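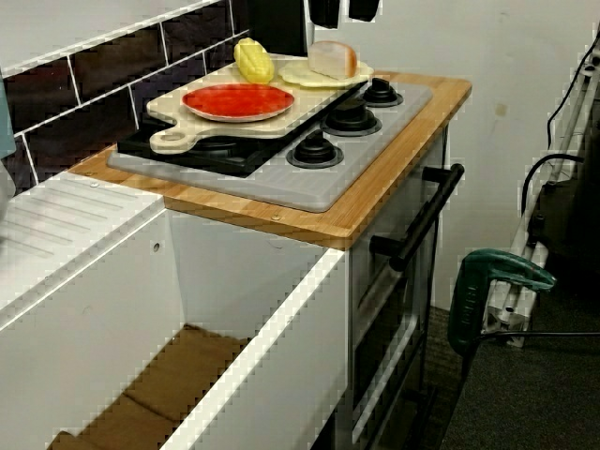
Play kitchen with bamboo worktop, grey stovetop and cutting board.

Speaker notes: The Market House at Jostley and its Courtroom
Delivered to the summer meeting, August 10, 2024

Slide 1. Welcome and thanks

Thank the hosts for the use of the hall. Remind those present that the talk lasts 40 minutes and that questions will be taken at the end. Printed copies of the plan are on the chairs. The scale bar on the printed copy is wrong and should be ignored.

Slide 2. Where the building stands

The Market House occupies the upper end of Konier Street, where the road from the river meets the old drove road. The ground falls sharply to the east, and the cellar on that side has a door at street level. Visitors often take this door for the main entrance. The main entrance is on the west front, under the clock.

The present building is the second on the site. The first was a timber hall on posts, known to us from a repair bill and from one line in the parish book, which records that the stairs were "much decayed and perilous to the old". No drawing of it survives.

Slide 3. The upper room

The upper room was built for the borough court, which met there every third week. Its business was small: debts, strayed animals, short weight in bread, and quarrels over walls. Graver matters went to the county town.

The court book lists 345 cases in its first surviving volume. Most take up a single line. Pause here and read the entry on the geese.

The second volume is lost. It was last recorded in the hands of the Cluvico estate office, whose papers were divided when the office closed. The society would be glad to hear from any person who has seen it.

Slide 4. The bench and the rail

The bench stands against the north wall. It is of oak, raised on two steps, and long enough for three magistrates. The rail in front of it is later work and was moved at least once, as the filled holes in the floorboards show. Describe the holes in the floorboards — they are faint, and those at the back may prefer the printed plan. 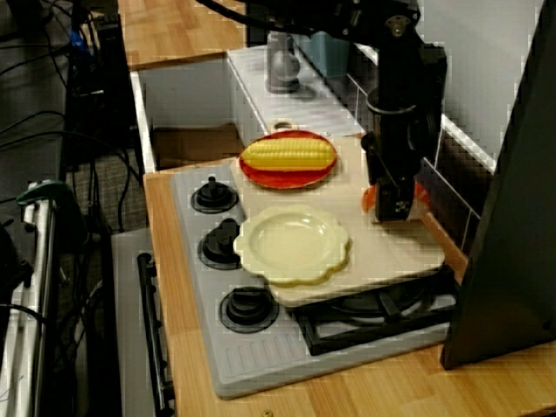
The dock has gone. It was taken out when the room was let for concerts, and part of its panelling was used again in the screen at the foot of the stairs. The carved number 19 on that panelling has been taken for a date with its first figures missing. The more likely view is that it was a joiner's mark.

Slide 5. From court to reading room

When the borough court was abolished, the corporation kept the building but had little use for the upper floor. It served in turn as a drill room, a concert room and a reading room. The reading room had 30 subscribers in its first year and took four newspapers. Its rules forbade smoking, dogs and "the reading aloud of any matter whatever".

Keep this section short if the talk is running late.

Slide 6. The Tomić survey

The Tomić survey of the roof was completed in April. It found that the main trusses are original and sound. The north gutter is not, and water has entered the wall behind the bench. The full report may be read at the society's office on request.

Two points should be made clearly. The ceiling is not in danger, and the room will remain open during the work. The bench will be boxed in, however, and those who wish to see it should do so before the scaffolding goes up.

Slide 7. Sources

The court book is held at the county record office and may be seen by appointment. The repair bill has been copied, and a typed version is in the society's library. The parish book remains with the church.

Slide 8. Questions

Repeat each question into the microphone before answering. If asked about the supposed tunnel to the inn, state that the cellar walls have been examined and no opening was found. Refer questions on the cost of the roof to the corporation.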